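Batik à la maison : mes trucs en vrac pour ne pas flinguer le tissu

Mis à jour le 6 octobre 2025

Bon, je note ça vite fait, on me redemande toujours la même chose après l'atelier de Wilville. 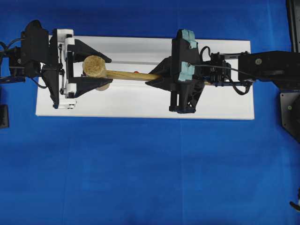
Le tissu d'abord. Coton, lin, viscose à la rigueur. Pas de polyester, la teinture réactive n'accroche pas. Laver à 60 sans adoucissant, même si l'étiquette dit « prêt à teindre ». Repasser encore un peu humide.

La cire. Moitié abeille moitié paraffine pour commencer. Plus de paraffine = plus de craquelures, si on aime ça (moi oui, Keerthana Suvarna non, on s'est déjà disputées là-dessus). Toujours au bain-marie, jamais la casserole direct sur le feu. Si ça fume, on coupe tout, on attend. Et jamais d'eau sur de la cire qui flambe : un couvercle.

Test tout bête : un trait sur une chute. Trait transparent, la cire est passée. Trait blanc et épais, trop froide, ça va se décoller dans le bain.

Le tjanting : l'essuyer sur un bout de papier absorbant entre chaque remplissage. Bec bouché, on retrempe dans la cire chaude une minute. Pas d'aiguille, j'en ai tordu deux.

Bain de teinture tiède, pas chaud, sinon adieu la cire. Pour un foulard je compte 194 g de tissu sec et je pèse la poudre après, masque sur le nez. Du clair vers le foncé : jaune, puis rouge, puis le bleu. Un vert par-dessus un rouge ça donne de la boue.

Enlever la cire : fer + papier journal vieux d'au moins un mois (encre sèche), ou papier kraft si le tissu est clair. Changer les feuilles souvent. Ensuite eau frémissante avec un peu de savon de Marseille, laisser refroidir, la cire remonte et on la récupère. Ne RIEN vider dans l'évier. Vraiment. J'ai payé presque 378 euros de plombier en août.

Taches de cire sur la table : glaçon, puis vieille carte en plastique. Sur un pull, fer doux et sopalin.

Gopinath Warrier met du gros sel dans le rinçage pour fixer. J'ai essayé, j'ai pas vu de différence. Le vinaigre non plus, sur coton ça sert à rien.

Séchage à plat et à l'ombre, sinon on a des coulures sur les plis. Pour les grandes pièces je fais une photo avec l'ordre des bains écrit sur un papier à coté, sinon j'oublie.

Prochaine fois, les recettes de gris.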